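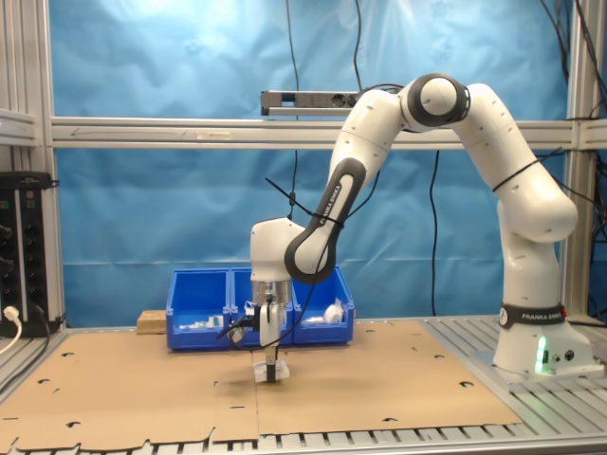
Ticket: Label printer drops off the network, jobs stuck in queue
Opened by: Reshma Coetzee, Tinamberg site
Status: Open, waiting on parts

Tuesday, February 26, 2019

Okay, starting a fresh log, the old ticket got way too long to scroll! Quick recap: the shipping label printer (it's named Nina on the network, please don't rename it again) goes offline a few times a day. The print server still says Ready, so everybody keeps hitting Print, and when it wakes up it spits out the whole backlog. This morning there were 135 jobs sitting in the queue. I cleared them and restarted the spooler.

9:40 – Swapped the network cable for a new one. Link light came on right away, test page was fine.

10:25 – Offline again. Ping from my desk times out, ping from the server times out too. Power cycled it and it came back with a different address, which is a clue, I think? We reserved one for it back in April.

11:10 – Checked the reservation in Flaltura. It's there, but the hardware address is off by one character (a B where there should be an 8, and I'm pretty sure I typed it, sorry). Fixed it, renewed the lease, and the right address came up.
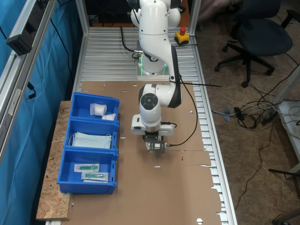

Arm over the worktable, cardboard on top, e-stop box at the back corner.

12:30 – Lunch, and it stayed up the entire time. I got my hopes up.

1:15 – Down again, argh. So the address thing was real but it wasn't the only thing. Pulled the event log off the printer and found 1,763 entries, nearly all of them "link down" followed by "link up" a few seconds later. Moved it from port 9 to port 20 on the switch to see if the errors follow.

2:50 – They follow. Port 9 is fine with my laptop plugged in, so I'm leaving the switch alone.

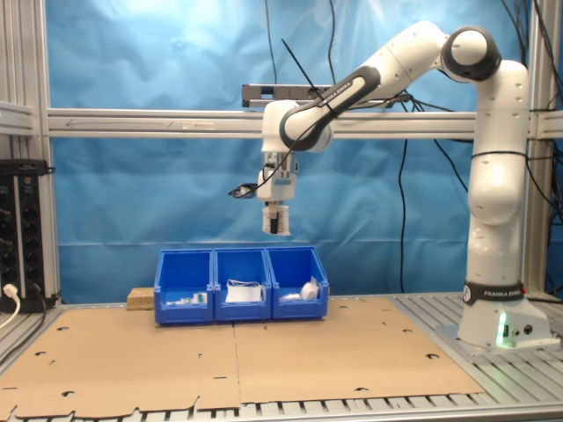
Gripper holding the small white piece with the printed label.

3:30 – Called Trodby support. Was on hold forever, but the guy was great. He had me wiggle the plug while watching the link light, and sure enough it blinks out if you push it to the left – so the network jack on the printer itself is loose. They're sending a replacement board.

4:05 – Taped the cable down for now. If you're printing labels, please check that Nina answers a ping before you send a big batch, and don't resend if nothing comes out! Come find me and I'll clear the queue.

Leaving this open until the board is in.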